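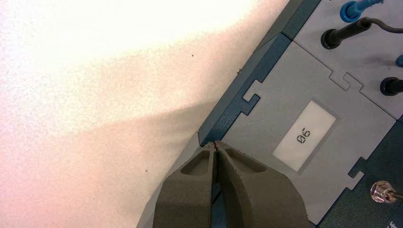
Jade Staniforth

Print | E-mail this page
Search this site Go

Break room + bench area walk-thru, Asta building, September

Exits clear - OK. Back door sticks, needs a good shove. Work order 2644 still open.
Extinguisher by sink - tag good, pin in. Hang it lower pls
Extension cords - one under the rug by the copier. Pulled it. Second time!!
Outlets near water - tested, trip fine
Bench tops - wiped, no spills. Keep drinks off, Torben has asked twice
Space heater - 2000 watt, no tip switch. Tagged out, do not plug back in
First aid kit - low on bandaids and eye wash. Ordered box of 50
Lights - stairwell flickers, recieved new tubes, not put in yet
Shelving - top shelf overloaded, Sepehr moving the paper down
Ladder - feet worn. Replace
Emergency numbers - old list on wall, front desk is ext 1473 now

Recheck heater and ladder before lunch shift. Initials JS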